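Vurden Running Club: call for participants

Do sports labels tell the truth? We want 60 sceptical people to help us find out

Most of us have a drawer of kit that was supposed to change our lives. The top that would keep us cool on the hottest day of the year. The shorts that would never smell. The socks with a left foot and a right foot, sold on the grounds that this mattered. We paid for them, we wore them, and a good few of us went home just as sweaty as before.
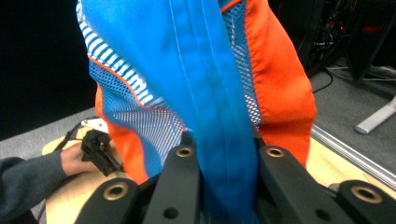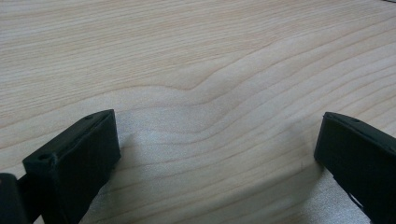

We are looking for people in and near Vurden who walk, run, cycle or play a team sport at least twice a week, and who are willing to wear plain, unlabelled tops for a season and tell us what they think of them. You don't have to be fast. You don't have to be young. You do have to be the sort of person who reads "advanced cooling" on a swing ticket and wonders who checked.

Why we are doing this

The Promside Wear Trial grew out of an argument about whether an expensive top was any better than a cheap one. Both sides were very sure of themselves and neither had any evidence worth the name. One had read the label. The other had once owned a cotton T-shirt and been happy in it.

We looked for proper tests and found plenty of numbers, most of them from a fabric sample on a bench. There is nothing wrong with bench tests. They can tell you how fast a patch of cloth dries under a fan. Whether you will notice any difference halfway up Promside Hill with a rucksack on is another matter, and that is the part we are curious about.

We also have doubts about our own plan, and you should know them before you sign up. People are bad at judging comfort. We are swayed by colour, by price, by what the person next to us is wearing and by whether it rained. A trial like this can be done badly very easily. We have tried to build it so that our opinions, and yours, do as little damage as possible.

What you would be doing

You will be given 2 tops, marked A and B. They will be the same cut and the same plain grey, with the labels removed. One is made from a fabric sold as high performance. The other is an ordinary polyester knit of similar weight. We won't tell you which is which, and the people handing them out won't know either.

You wear A for one session and B for the next, and so on, for twelve weeks from April. After each session you fill in a card that takes a couple of minutes. It asks how warm you felt, how damp the top felt at the end, whether anything rubbed, and what the weather was doing. There is a box for anything else. Please use it. "Hated it, don't know why" is a perfectly good answer.

Wash both tops in the same load, at the same temperature, without fabric softener. Line dry if you can. If you always tumble dry, tell us at the start and carry on as usual for both.

At the end you guess which top was the dear one. We will open the list after all the guesses are in.

What we will not ask you to do

We won't ask you to run further or harder than you normally would. There are no blood tests, no heart monitors and no apps. We won't ask for your weight. You won't be asked to post about the trial, and we would much prefer that you didn't while it is going on – one loud opinion in a group chat could spoil the cards of everyone who reads it.

Who can take part

You need to be 18 or over and exercising outdoors at least twice a week already. Please don't take up running just to join. We need people whose habits are settled, or we will end up measuring how it feels to get fit.

We are keen to hear from people who don't usually answer this kind of call: larger runners, people over sixty-five, slow walkers, people going through the menopause, and anyone whose sport involves a lot of standing about. Much of the kit testing we have read seems to have been done on lean young men on treadmills. Sizes run from XS to 5XL, and if the fit is wrong we will swap both tops, never just one.

Sorry, but you can't join if you work for a clothing maker or a sports shop, or live with someone who does. The same goes if you have a skin condition that reacts to polyester.

Who pays for it

You should ask this of any study, so we'll save you the trouble. The club is putting in 800 pounds from its reserves. The Wieser Fund, a small local charity that gives money to community science, has agreed to cover the cost of the tops and the printing. It has no say in what we write.

We have taken nothing from any brand. Both fabrics were bought at full price and sewn up by Neltetti, a workroom in Vurden that normally makes school uniforms. Neltetti was paid its usual rate and has no stake in the result.

What you get

Both tops, to keep. A copy of the results before they go on our website. Tea at the two meetings. There is no fee, and we think that is right for a trial that asks for a few minutes a week, though you may disagree. If bus fares to the meetings would be a problem, say so on the form and we will pay them.

What we expect to find

We don't know. Some of us think there will be no difference anyone can feel. If that is how it comes out we'll say so, and we will also say that sixty people in one town can't settle the question for good. If the dear fabric wins clearly, we will print that in the same size type, and a few of us will have to apologise to the others.

Last year we ran a short survey on kit, and 246 people replied. A lot of them told us they bought on claims they didn't believe. We would like to know why, and there will be an optional questionnaire on that at the end.

How to apply

Pick up a form from the desk at Promside Leisure Centre, or ask there for one to be posted to you. Tell us what sport you do, how often, your usual top size and how you do your washing. A few lines is plenty. We are not looking for enthusiasm.

Forms need to be back at the desk by the end of February. If more than 60 suitable people apply, we will draw names at random within each age group and keep a waiting list. Everyone gets a reply, including those we can't take.

The first meeting is in March at 7 pm, in the upstairs room at the leisure centre. There is a lift. Come with questions, and if you think the whole design is flawed, come and say so while there is still time to change it.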